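Handout 4: comparing grippers in simulation (read this before the lab, bring your notebook)

Last time we got the arm moving and stopped there. Now we get to the part I have been looking forward to since November, which is picking things up! You will run the same set of tasks with two grippers, the Vaughan and the Jaremari, and decide which one you would bolt onto a real arm if you had to pay for it yourself. Both are two-finger types. The Vaughan has stiff parallel fingers and the Jaremari has softer tips that give a little when they touch something.

## What a fair comparison needs

It is very easy to "prove" that your favourite gripper wins. Change the approach angle a touch, give it a slightly better starting point, and off it goes. So keep these fixed between runs:

- the arm model and its speed limits
- the start pose, with the gripper open and above the table
- the position of every object on the table
- the lighting, if your controller uses the camera at all
- the random seed (write it down, please, every time)

Only the gripper changes. If you find yourself wanting to change something else halfway through, start a fresh series and label it.

Each gripper gets 60 attempts per object. That sounds like a lot, but the simulator runs them in a batch and you can go and get a cup of tea.

## The room and the objects

We are using the Ondus room scene again. I like it very much for this, as it has furniture, a window and strong shadows, and a controller that has only ever seen a bare grey table tends to get a nasty surprise in it. The two objects that matter most are the tall dark statue and the shorter golden-brown one standing upright beside it. They ask for quite different things. With the statue you have to choose a height: grip the thick base, or go for the narrow body above it. The golden-brown one is curved, so the two fingers won't meet it evenly whichever way you turn the wrist. 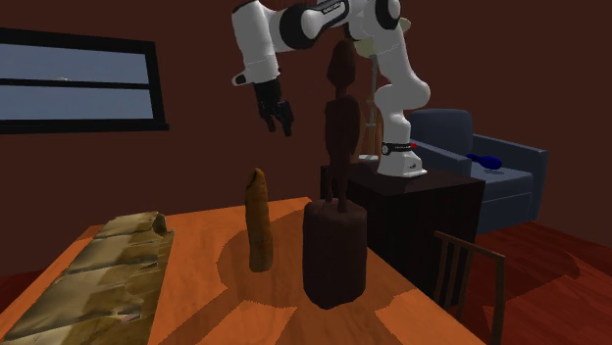
Noreen Rind thinks the statue is the wrong place to begin, and wrote in the margin of my draft that students should start with the curved object, as a bad grasp there shows up at once, while a tall thing can be held badly for a long time before it tips. I have come round to her view. Do the curved one first.

The wrinkled sheet is optional. Soft things are hard to simulate well, and I would treat any score you get on it with suspicion, but do have a go if you finish early (it is great fun).

## What to record

For every attempt, log the following:

1. Did both fingers make contact before the lift?
2. Did the object leave the table?
3. Was it still held at the end of the carry?
4. How far had it turned in the grip?

Number 4 is the one people skip, and it is the one I find most interesting. A gripper can score beautifully on 1 to 3 and still let the object swing so far that you could never place it neatly.

My own trial log for this lab came to 3,930 lines, and 282 of them were contacts with the table that I had mistaken for contacts with the object. Filter those out *before* you plot anything. The Camska viewer lets you colour contacts by which body was touched, and once you have that switched on the false ones jump out at you.

## Known trouble

- If the fingers sink into the object, your time step is too long. Halve it and run again.
- If the object shivers in the grip, look at the friction values first and the grip force second.
- If the arm clips the statue on its way to the other object, add a waypoint higher up. Don't move the statue!

## For the write-up

Two pages, with one plot per object and a paragraph on which gripper you would choose and what would change your mind. Reiko Kuroda is marking these with me and she reads the plots first, so label your axes.

Bring one failed grasp you can replay. We will go through them together at the start of the next session.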